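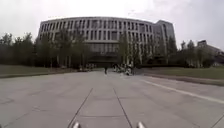 The front plaza at Sturinach Hall, on a gray day.

Sturinach Hall and Plaza, Resville: a review

Posted September 12, 2021

I've been meaning to write up Sturinach since February, when I first walked across the plaza with my hood up and my hands in my pockets and thought, wow, I really like this place. I've been back a bunch of times since then, in better weather and worse, and I like it more every time. So consider this review a little biased. I'll try to be fair about the bad parts, and there are some.

If you've never been: Sturinach is the big curved building on the east side of the Resville campus, and the plaza is the long stretch of pale concrete that leads up to it. You don't need to be a student or have any business there. The plaza is open all the time and the ground floor of the hall is open to the public on weekdays.

The approach

Start at the far end, by the bus stop, even if you're parked closer. The whole thing is set up for that walk. It's 800 feet from the curb to the doors and for most of that you're walking straight at a wall of windows that bends out toward you in the middle. A flat building at the end of a plaza like this would feel like the end of a hallway. With the curve it feels a lot friendlier than you'd expect from this much concrete.

The joints in the paving help. Two dark ones run up toward the entrance and make a kind of long strip down the middle, and I have never once managed to walk outside it. I drift back in every time! My kids treat it like a balance beam, or a road, or a river you can't step in, depending on the day.

There's also a long white painted line on the lawn side. I asked at the front desk what it was for and got three different guesses, so if you know, please leave a comment.

The paving

I know, a whole section on paving. But this is what you spend your time on at Sturinach, and it's good paving. Broad slabs, a smooth surface, a bit of wear showing by now. I've pushed a loaded stroller over it and dragged a suitcase with one bad wheel over it, and both went along quietly with just that soft bump at the joints. Compare that with the brick at Prasertsri Square downtown, which looks gorgeous in pictures and will shake the fillings out of your teeth.

It also holds up well in the rain. I went in a real downpour in the spring expecting puddles and found a couple of small ones over near the grass, nothing you couldn't step around. When it's icy, I'd go slow. I had one undignified moment in February that I won't go into.

The color divides people. My sister-in-law calls it "parking lot gray," and on an overcast day with a white sky I can see her point, everything does go a bit the same. I love it like that, personally. The stripes on the building stand out more when there's no sun fighting with them. But if you're only going once and want the cheerful version, pick a clear day and go late in the afternoon.

The building from outside

The upper floors are all tall skinny windows with pale concrete fins between them, the same thing over and over all the way along the front. It sounds dull written down. In person it's the best part – the fins seem to open and close as you walk, so from one spot you see mostly glass and from a few yards over you see mostly concrete. I spent a silly amount of time going back and forth the first time I noticed it.

It's five stories or so, tall enough to feel important and low enough that the trees can still hold their own against it. At the right end there's a squarer block that pokes up a little above the roofline of the curve. I didn't care for it at first and thought it looked like it belonged to a different building. I've come around. The curve needs something to lean on, and that corner is handy when you're giving people directions ("meet me on the tall end").

My one real complaint about the outside is the entrance. It's set back at ground level, it's darker than everything around it, and the trees hide part of it. You can walk most of the length of the plaza and still not be sure where the door is. Follow the dark joints and you'll be fine, but a first-time visitor running late for something is not going to know that. A decent sign would fix it.

Inside

The lobby is cooler and dimmer than you expect after all that open pavement, and it takes a second for your eyes to settle. Then you see that it follows the curve too, so the far end is always just out of sight around the bend. I think it's wonderful. There's a coffee counter on the left (fine, a little pricey, very good cinnamon rolls, gone by mid-morning) and a row of chairs along the windows where people seem to camp out all day with their laptops.

The auditorium seats 498 and I've been to two free concerts in it. Sound was lovely both times, warm and clear even from the back. Legroom is tight. I'm not tall and my knees were touching the row ahead, so go for an aisle if you can get one. The restrooms downstairs are clean and there's never been a line when I've been there, even at intermission, which felt like a small miracle.

The upper floors are offices and classrooms and you can't really wander around up there.

The trees and the lawn

The trees do a lot of the work here. Without them I think the plaza would be too much, just wide and hard and bright. They soften both sides and give you something green to look at while you walk. Shade out in the middle of the plaza is another story. There isn't any, and in July you'll feel it. Bring a hat and water, and if you've got little ones with you, stick to the edges.

The lawn is nice for a picnic, and we've had several. Bring a blanket with some kind of backing on it, as the grass stays damp well into the morning. The nearest trash can is all the way back at the bus stop, so plan on carrying your wrappers.

How it compares

I've now dragged my family around most of the big public plazas in driving distance. Prasertsri Square has better food and more places to sit and is far more fun on a Saturday night. Findham Green is better for kids who want to run, and it has an actual playground. Neither one gives me that feeling of walking up to something. Sturinach does, every single time, and it's free.

Getting there

The bus from downtown stops right at the end of the plaza. If you drive, use the Findham Road garage and walk over, as the small lot behind the hall is permit only and they do ticket. Everything from the curb to the front doors is level, no steps, and the doors open with a push button. Bikes have to be walked on the plaza, or at least the sign says so. The racks are around the side of the tall end.

Good stuff: the long walk up, the fins, smooth level paving, the sound in the auditorium, cinnamon rolls.

Not so good: no shade in the middle, a hard-to-spot entrance, cramped seats, not enough trash cans.

Four and a half stars from me. I'd go to five for some benches out in the middle and a sign over the door. I'm going again next week with my dad, who poured concrete for most of his working life and has already told me on the phone that he'll be looking at the joints.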